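Subject: Re: [kondbridge-home] Low rack or basket for house shoes?
From: Shamim Mirani
To: kondbridge-home list

Hello all,

I answer below the parts of the message, as the list rules ask. English is not my first language, so please write back if something is not clear.

> We moved to the new apartment in Biria in July and the space beside
> the door is only 90 cm wide. Everybody changes into house shoes
> there, and by the evening they are all over the floor. My husband
> wants one big basket and everything goes in. I would like a rack,
> but I am afraid that a rack looks good for two days and then we
> are back on the floor. What do you use? Soft slides mostly, no
> boots, no high heels.

I have tried both. The basket was my first choice too, and I kept it for one winter. Soft slides are light, so they move down and turn over, and you look for the second one of your pair with your hand at the bottom. With children it was worse, because they emptied the whole basket to find two shoes and then left the rest where it fell. If your husband likes the basket very much, give it to the scarves.

> Also, how many levels? The shop at Arkimgate has one with four
> shelves and it costs 141, and the low one is much cheaper.

I would take the low one. I know the tall rack you mean, my sister-in-law has it. The two upper shelves hold mail, gloves and a bicycle pump, and the shoes are still in front of it on the floor. A single shelf a short distance above the surface is enough for pairs that you use every day. Under the board you can pass a cloth, and this was more important for me than I expected.

Please measure your longest shoe before you buy, from the toe to the heel. Thick soles and wide straps take more room than the number on the shoe says. I once bought a shelf for a size and not for a shoe, and the heels were hanging over the edge for two years.

> And is it silly to put a plant next to shoes? I have one succulent
> that gets no place anywhere else.

Not silly at all. A succulent does not need much from you, and it makes a corner look as if somebody takes care of it. Only put it at the side, where no hand goes when it reaches for a shoe. A spiky one should stand even farther away. I have learned this with my wrist.

Now the way I do it. It is not a big science, but it works with two pairs and I think with more.

1. Take everything off the rack and wipe the board. Sand likes to stay along the front edge.

2. Put the loose shoes down on a table or on the floor and find the pairs by color first. Do not begin with one single shoe and push it into a corner of the shelf, you will only have to move it again.

3. Set the pairs side by side, the two shoes of one pair close together, all facing the same way. Gray on the left and pink on the right is the order I like. It can be any order, but keep the same one every time.

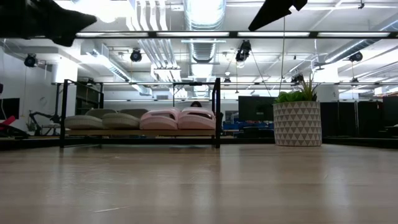 Two pairs, one gray and one pink, first on the shelf and next lying apart on the table:

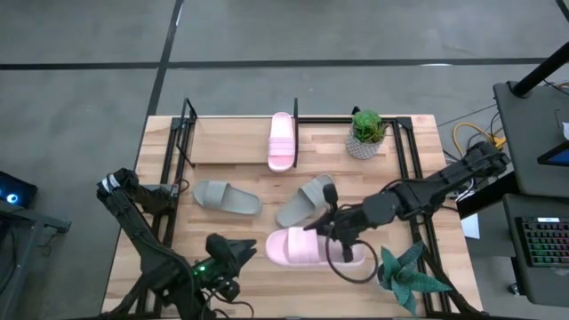
4. Look from the side. If a shoe leans on the post of the rack, push the whole row a little toward the other end. The straps should stand free, so you can take a shoe with two fingers and the one beside it stays in its place.

5. Put the plants back last. I turn the pots a bit each week – the succulent grows toward the window and becomes crooked if I forget.

> Last question, do you let guests use the same shelf?

Yes, but their pair gets one fixed end of the row and it is never used by us. When I had only one shelf for everybody, guests did not dare to take anything and walked in socks. Now they see a pair standing ready and they understand. If you have more guests than pairs, keep the extra ones in a closed box somewhere else. A full shelf is a mess again, only higher.

About the look of the rack, I like a thin black metal frame with a light wood board. Pale colors are easy to see on it, also early in the morning when the lamp is off. A dark board hides dust, this is true, but it hides dark shoes as well.

I have read in the archive that Baptiste racks come with rubber feet, and that some people here took them off. Can someone who owns one tell us if it slides on a smooth floor without them? We are more than 300 on this list, somebody must have it.

And please tell us what your husband decides.

Kind regards,
Shamim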